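The Peach Cloth

Markos Antoniadis had ironed nothing in his life until the week he inherited the linen cupboard, and by the second evening he was hooked!

It had come down from Livau on the back of a cousin's lorry, nearly two metres tall, with a brass key and a smell of old soap. His aunt had kept a notebook with it. Every piece had a line: the wedding sheets, the tea towels from Torkau, the bolster cases she never liked but could never throw out. The last entry was number 436, and all it said was "peach, for the good table, fold it SOFTLY".

Well, he had to find it after that. He pulled out shelf after shelf (oh, the lace! the monograms of people he'd never heard of!) and laid it all over the bed, the chairs, the banister. He rang his sister in Rutherford at six in the morning to tell her about a napkin.

"You've gone mad," she said, delighted.

"Come and see it, then. Bring starch."

It was at the very back, behind a drawer lining from January 1961, and he carried it to the window as if it might wake up.
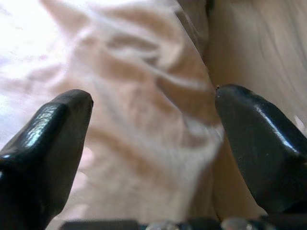
Photo: Livau Story Pages

Peach in the folds, cream on the ridges, nearly white where the light fell straight on it. He pushed it about just to watch the creases move. How could a tablecloth have so many colours in it? He thought of his aunt doing the same, fifty years younger than he had ever known her, with supper getting cold.

The iron clicked to tell him it was ready. He left it where it stood, and went to find the good table.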